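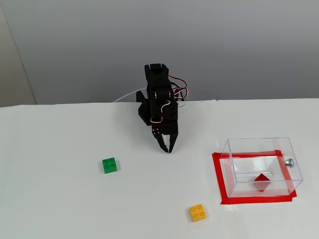 Black arm on a white table, wires on the right

Card makers and their big promises

Another month, another press release telling us that our memory cards are too slow. The latest comes from Flarkia, who would like us to believe that its new card will "transform" the way we shoot. I've had one in my camera since January and I remain untransformed.

The claim on the packet is 539 megabytes a second. Read the small print and you find that's the reading speed, measured in the maker's own test, with the maker's own reader. What matters when you're holding the shutter down is how fast the card can write, and how fast your camera can feed it. My camera is six years old. It filled its buffer after 14 raw frames with the Flarkia card and after 14 raw frames with the Uvell card I've been using for ages. Idris Hopkin tried both in his newer body and got a few more frames from the Flarkia, which he thought was worth having. I'd want to see the price come down first.

Copying to the computer was quicker, I'll give them that. But I was making a cup of tea anyway.
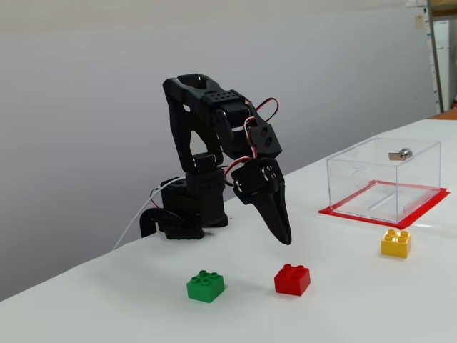 Do I need a faster card to shoot video?
Probably less fast than you've been told. Look in your camera's manual for the video mode you use and see what card rating it asks for, usually a V followed by a number. Buy a card that meets it from a shop you trust. Anything beyond that is for people who change modes a lot or hate waiting for files to copy.

Then there's the matter of "lifetime" recovery software, which Flarkia bundles with the card. Nia Lewis deleted a folder of test shots on purpose and ran it. She got most of them back, several with the bottom half grey, and a pop-up inviting her to pay for the full version. Whose lifetime they had in mind wasn't stated.

Seren Gronow asks whether filling a card with 2,000 pictures before emptying it does any harm. I doubt it hurts the card. It will hurt you if you lose it, so copy things off sooner.

If anyone has a card reader that doesn't drop its connection halfway through, bring it along on Tuesday. I've been through two and have no faith in the third.

Mabli Yorath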